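Print this page | E-mail this page

Progress report to Imance: Madidel handheld demonstration study
Prepared by Wayne Rudd
Last updated: 26 Mar 2020

The study asks whether a manipulation policy can be trained from demonstrations recorded with handheld grippers, with no robot present during collection. We planned 3,000 two-handed demonstrations for this period and have nearly 2,000. The shortfall comes from tracking. When one hand passed over the other, the pose of the lower gripper was lost and the recording had to be thrown out.

We changed the markers in response. Each gripper now carries cubes with patterns on several faces, so a pose can still be recovered when one face is hidden. Discarded recordings fell from 38 percent to 7 percent. Older recordings are being reprocessed with the Onsri tracker, and we will report how many can be saved.

Current sessions use a small table with a few everyday objects on it, including a black box, a cup and a potted plant.

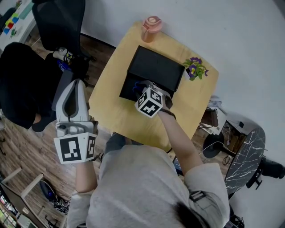
Training on the two-handed set has started. We have no policy results to report yet. The first trials on the Zaltlow arms are planned for July, and we are not asking for a change to the budget.

Print this page | E-mail this page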